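June, 9:40 am
Posted by Yara Kanaan

Re: [trevham-pantry] Snack order, what to keep and what to drop

Jad Nassar wrote:

> The Hadero order has to go in before the end of the month. We
> have shelf room for 70 cans of chips and I would like to stop
> buying flavors that sit there. Last time the plain ones went
> first and the seaweed ones were still around when the dates ran
> out. Can people say what they want kept? Also, does anyone know
> which one the second floor means by "the pink one"? I have two
> on the price list with a pink label and the names are only in
> Chinese.

Jad,

Keep the plain and drop the seaweed. I asked on both floors and no one spoke up for it. Cucumber can stay if the price hasn't changed, but half of what we had is enough.

The pink one is the tomato. The other pink label on the list is the shrimp, and we have never ordered that. If the supplier's page doesn't load the pictures for you, look for green lettering on pink with a chip and a red tomato under it. I would take 50 cans of mixed flavors this time and leave the rest of the shelf for crackers, which we run out of every month.

Two other things. The tall cans don't fit upright on the middle shelf since it was moved down, so they have been going in on their sides and rolling to the back. I would put them on the bottom shelf and move the tea up. And please ask Hadero to pack them in the divided boxes again. The last delivery came in one big carton and the chips in the lower layer were mostly crumbs.

This is the tomato: 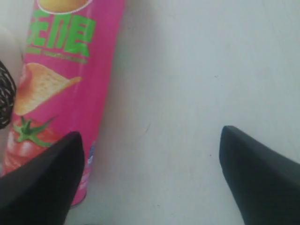
Munther Darwish replied that tomato is fine with him, but he finds it sweet and would like a few more plain in the mix. He also asked whether the smaller cans are still sold, as a full one goes stale in his desk drawer before he gets to the bottom of it.

I don't know about the small ones. Jad, can you check when you call? If they cost much more per can, I would stay with the tall size and put a clip bag in the drawer by the sink.

Tarek has the key to the supply closet while I'm out in the afternoons.

Yara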